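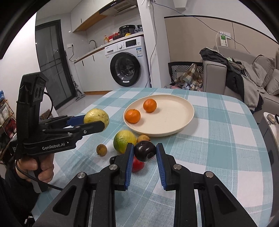 ## Hand-held grippers: ridged pads slipping on small fruit?

**Aidan Hegarty**

I'm comparing finger pads on a pair of hand-held grippers before I record a longer set. Blue pads on both, ridged on the near one. A guava holds fine up in the air. Plums and the small round stuff on the tablecloth are where I get trouble. Out of 200 picks with longans and plums I dropped 37, mostly longans. Same hand speed each time, as far as I can manage. Is it the ridges, or should I be closing slower? I also have a flat silicone set from Zistetti that I haven't mounted yet.

**bremelska_bench**

Ridges need something to press into. A longan is small and hard, so it may only touch one or two of them and then it rolls. Try this before you buy anything:

- Close with the fruit at the middle of the pad, not the tip.
- Come in level with the table. Tilting squeezes it out forward.
- Do a run with the flat pads and keep the fruit the same.

I went from ridged to flat in May and my drops on grapes fell a lot – but flat was worse on anything with dust on it. Wipe them between runs.

**Jayawardena**

Could be the cloth too. It bunches up under the jaws. Tape it down.

**grarkness**

following, same problem with kiwis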